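Nestadov N2 mesh add-on -- six months in

Jul 11, 2023

Bought this in the new year after one too many dropped calls in the back bedroom. Terraced house, thick walls, broadband comes in at the front. The old router was the one the phone company sent and it was rubbish past the stairs. So, the Nestadov. One small unit, plugs into a socket on the landing, talks to whatever router you already have.

Set-up. App wants an account, then your email, then a code, then it forgets the code. Did it twice. Second go it found the router straight off and the whole thing took less time than boiling pasta. The booklet is no help at all, tiny print, seems to be for an older model with different lights. Ignore it.

Speed in the back bedroom used to sit at 2 on a good evening. Now I get 30, sometimes a bit over. Fine for telly, fine for calls. My sister upgraded to the Roltusau one with the screen on the front and hers is quicker, but hers also cost nearly double and she only uses it for recipes.

One thing that made more difference than I expected was moving the main router. Ours used to live on the floor behind the sofa. Put it up on a desk by the wall and the add-on went from two bars to full. Try that first, it's free.
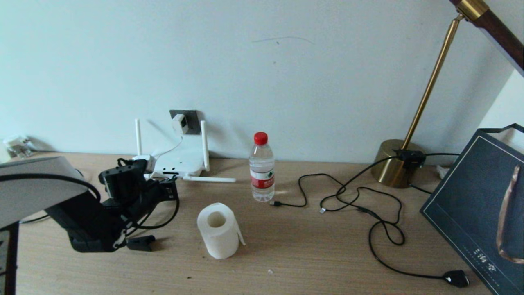 Router up on the desk, plug straight above it.

Not all good. It drops out when the microwave is on, not every time but enough to be anoying. The light on the front is very bright blue and there's no way to dim it, I've got tape over it. And it gets warm. Not hot, but warm enough that I moved the towels.

Updates -- it does them in the night, which is fine, except the one in May knocked the printer off and I had to add it again from scratch. Printer is an old Isah, so could be the printer's fault. Wouldn't blame the Nestadov for that entirely.

Rang the helpline once about the dropouts. Long wait, nice man, told me to turn it off and on. Did teh job for a week.

Would I buy it again? Probably, at the sale price. Got mine from the electrical place in Grisville, they had a stack of them by the till and took the return on the first one (dead out of the box, forgot to say) with no fuss. Full price I'd think harder. If your house is bigger than ours you'll want a pair, and by then you might as well get a proper set.

Four stars. Would be more if the light had an off switch.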